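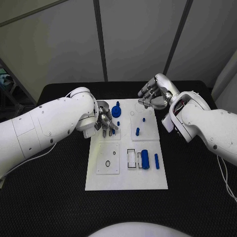

Two arms over the white board with the test parts, one of them near the blue gear-shaped part.

Plita 280 Solar Water Heating Kit

The Plita 280 is a complete kit for heating the water of a house with the sun. It is made for families of four to six persons, and also for small guest houses which are open mainly in the warm months. The kit works together with the boiler you already have, or with an electric heating element inside the tank.

How it works
Two flat collectors are mounted on the roof. A liquid passes through them, takes the heat and brings it down to a coil in the lower part of the tank. The drinking water stays in the tank and never mixes with the liquid of the collectors. A small controller compares the temperature of the collectors with the temperature of the tank and starts the pump when the difference is large enough. At night the pump rests, and a check valve stops the heat from going back up to the roof.

What is in the kit
Two flat collectors with tempered glass
One enameled steel tank, 280 liters, with one coil
Pump station with flow meter and safety valve
Farkas controller with three temperature sensors
Expansion vessel with wall bracket
Roof hooks for clay tiles (for metal roofs, please tell us when you order)
Heat transfer liquid, already mixed, two cans

The pipes between the roof and the tank are not included, as their length is different in every house. We can supply insulated double pipe by the meter.

Technical data
Tank volume: 280 liters
Weight of empty tank: 114 kg
Yearly heat yield: 2,552 kWh (south roof, 40 degrees, location Prurton)
Maximum pressure, drinking water side: 6 bar
Warranty: five years for the tank, ten years for the collectors

The yield depends on your roof and on how much hot water you use. A roof that looks to the east or west will give less. If a tree or a chimney makes shade on the collectors after noon, please write this in the order form, and we will calculate again before we send the offer.

Before you order
Please measure the door of the room where the tank will stand. The tank needs a free width of 75 cm, and it cannot be tilted very much when it is carried around a corner. The floor must be level and able to hold the weight of the full tank. Very hard water wears out the anode faster, so in such areas we advise to check it every year in March, together with the pressure of the collector circuit.

Antifreeze liquid should be replaced when the test strip shows that it has become acid. Do not fill the circuit with plain water, even in places with mild winters.

Price and delivery
The tank and the collectors come on two pallets. Delivery is to the street door. The roof hooks for metal roofs have the same price as those for tiles. Mounting by our own team costs 1,055 euros for a normal pitched roof, with the first filling and the setting of the controller included. For flat roofs we offer the Listenow frame, which is sold separately.

Questions about the size of the kit: Noelia Vallejo, sales office
Questions about mounting and spare parts: Purificación Herrero, technical service

Prices valid from February 19, 2020.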